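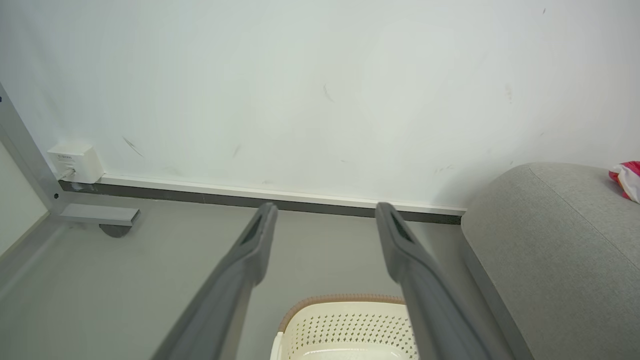

Wie oft müssen die Handgelenkkameras nachkalibriert werden?

Nach jedem Fingerwechsel und nach jedem Anstoß, sonst einmal im Monat. Wer sich nicht sicher ist, ob der Arm irgendwo angeeckt ist, kalibriert lieber einmal zu viel, es dauert mit etwas Übung keine halbe Stunde.

Damit sind wir gleich mitten in der dritten Einheit, und ich möchte mit Ihnen in Ruhe durchgehen, wie die zweiarmige Zelle Clukik morgens in Betrieb genommen und über das Semester gepflegt wird. Vieles kennen Sie schon aus dem Praktikum bei Woltar, manches läuft bei uns ein wenig anders (die Greiferfinger zum Beispiel, auf die komme ich noch, und zwar ausführlich!).

Einschalten und Aufwärmen

Zuerst die Steuerung, dann die Kameras, zuletzt die Arme. Bitte warten Sie, bis alle drei Kamerabilder stabil stehen, bevor Sie die Motoren freigeben. Danach fahren beide Arme 3 Minuten lang das Aufwärmprogramm mit 60 Prozent Geschwindigkeit. Stellen Sie sich ruhig daneben, natürlich außerhalb der Reichweite, und hören Sie zu. Ein trockenes Getriebe erkennt man am Klang oft früher als an der Stromaufnahme, und nach ein paar Wochen haben Sie das im Ohr, versprochen.

Grundstellung

In der Grundstellung zeigen die Finger beider Arme in den Arbeitsraum, und beide Spitzen sollen in der Kopfansicht zu sehen sein. Fehlt eine Seite oder steht sie deutlich höher als die andere, stimmt meistens der Nullpunkt im Handgelenk nicht mehr. Dann bitte nicht in der Software herumschieben, sondern den Arm in die Anschlagposition bringen und neu referenzieren. Die Kabel am Greiferansatz sehen wir uns bei der Gelegenheit gleich mit an: Sie brauchen so viel Spiel, dass sich das Handgelenk voll drehen kann, und so wenig, dass nichts hängen bleibt. 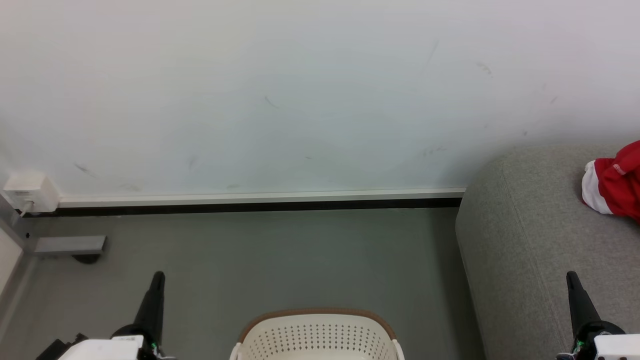
Beim Referenzieren gilt die Reihenfolge links, rechts, Kopf. Haziq Rahman hat dazu ein Protokollblatt angelegt, das im Ordner Pap liegt und in das Sie jede Abweichung über 2 Millimeter eintragen. Tragen Sie bitte auch dann etwas ein, wenn alles in Ordnung war! Eine leere Zeile hilft uns bei der Fehlersuche leider gar nicht, und ich habe schon ganze Nachmittage mit leeren Zeilen verbracht.

Auch die Umgebung gehört zum Aufbau. Ein Korb am Boden, ein Sofa oder ein Tischbein sind für die Arme Hindernisse und müssen im Kollisionsmodell richtig stehen. Wird etwas verrückt, wird neu vermessen.

Greiferfinger und Stoff

Stoff ist ein dankbares Prüfstück, weil er jeden Fehler im Greifer zeigt. Stellen Sie die Schließkraft auf 70 Prozent und lassen Sie den Arm das Tuch anheben. Rutscht es, werden zuerst die Innenflächen der Finger gereinigt, erst danach wird an der Kraft gedreht.

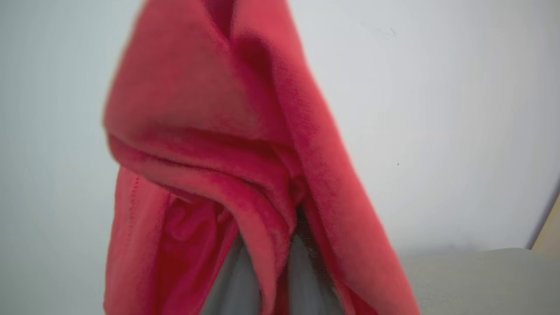
Yurani Rivadeneyra
Lehrbeauftragte für Robotik und Instandhaltung
Stand: Juli

Achten Sie darauf, wie viel der Stoff verdeckt, sobald er in Falten über die Finger fällt. Die Handgelenkkamera sieht dann vor allem Tuch, und die Fingerstellung muss aus den Gelenkwerten kommen. Deshalb prüfen wir den Öffnungsweg immer zuerst ohne Stoff.

Nach dem Versuch den Greifer ganz öffnen und auf Fasern kontrollieren, besonders am Fingeransatz. Fusseln mit der Pinzette entfernen, keine Druckluft! Ersatzfinger gibt es bei Khairul Pillai, paarweise, auch wenn nur einer verschlissen ist.

Zur nächsten Einheit bringen Sie bitte Ihr ausgefülltes Protokollblatt und den kleinen Innensechskantsatz mit.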